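Skilleck opens evening craft workshops at Wilturberg site
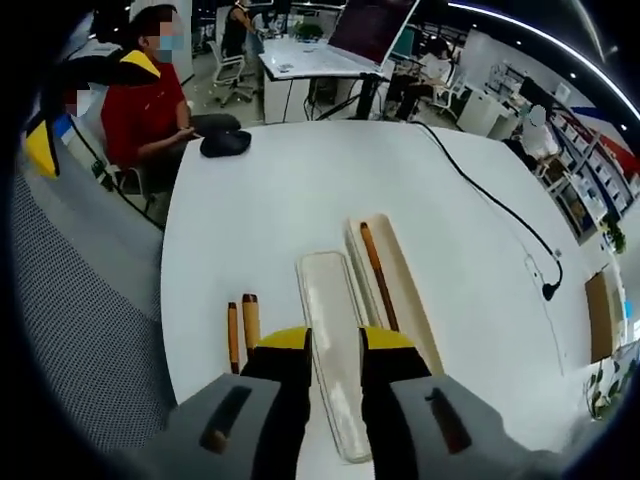
WILTURBERG, December — Skilleck, the adult education provider, will open an evening programme of craft and repair workshops at its Wilturberg site in January. The programme covers bookbinding, basic upholstery, lettering and mending, and is open to anyone aged 16 or over who lives or works in the town. Courses run for six weeks. Learners will sit at shared tables, with cream-coloured trays on a round white table in one of the rooms, and tools and materials are included in the fee. A separate materials list will be sent to those taking upholstery, as they are asked to bring their own chair or stool.

The new programme replaces the Saturday taster sessions, which Skilleck has run at Wilturberg for the past two years. Feedback from those sessions showed that many people wanted a longer course and found weekend mornings difficult because of work or family. Evening classes will start at 6.30pm and finish at 8.30pm, with the building open from 6pm.

There are 198 places in the first term. Of these, 100 are offered at a reduced rate to people who receive means-tested benefits, full-time students and those over state pension age. Reduced-rate places are shared across all four subjects and can be booked in the same way as full-price places. Proof of entitlement is needed at the first class and does not have to be sent in beforehand.

Kendra McIntyre, head of programmes at Skilleck, said: "People told us that a single morning gave them a feel for a craft but left them with half a book or half a cushion. Six weeks is enough to finish something and to start a second piece on your own. We have kept the groups small so that tutors can get round everybody in the two hours."

Bookbinding will be taught by Sylvie Marchand, who joins from the Flakholm branch, where she has led the subject for four years. The course begins with simple pamphlet stitching and moves on to a cloth-covered case binding. Lettering will be taught by Jacobus Mabuza and covers pen and brush work, layout and the preparation of a finished sheet for framing. Upholstery and mending will be led by Brittany Caron. The mending course includes darning, patching, replacing zips and altering hems — learners are encouraged to bring clothes they would like to keep wearing.

The workshops will take place in the former Zacharias building on the east side of the market square. Skilleck took on the lease last spring and has since replaced the lighting, added a second sink and fitted a ramp at the side entrance. The ground floor rooms and toilets are step-free. The upper floor is used for storage and offices only.

"The building had stood unused for a long time and we are pleased to see it busy in the evenings," said Aaliyah Desjardins, site manager at Wilturberg. "The shops on the square have been very patient with us during the work, and several of their staff have already asked about mending."

Parking is available behind the building after 6pm. The last bus towards Flakholm leaves the market square at 9.10pm. Bicycles can be left in the covered rack by the side entrance.

Booking opens in December at the Wilturberg front desk, by telephone and through the Skilleck website. Places are given in the order in which bookings are received, and a waiting list will be kept for each course. Anyone who needs an adjustment, such as a higher chair or large-print notes, should mention it when booking. Refunds are available up to seven days before the first class.

A second term is planned for after Easter. It is expected to repeat the same four subjects, with a follow-on bookbinding course if there is enough demand. Dates will be given to current learners first.

Notes to editors

Skilleck provides part-time courses for adults at sites in Wilturberg and Flakholm. Tutors are available for interview by arrangement with Aaliyah Desjardins at the Wilturberg site.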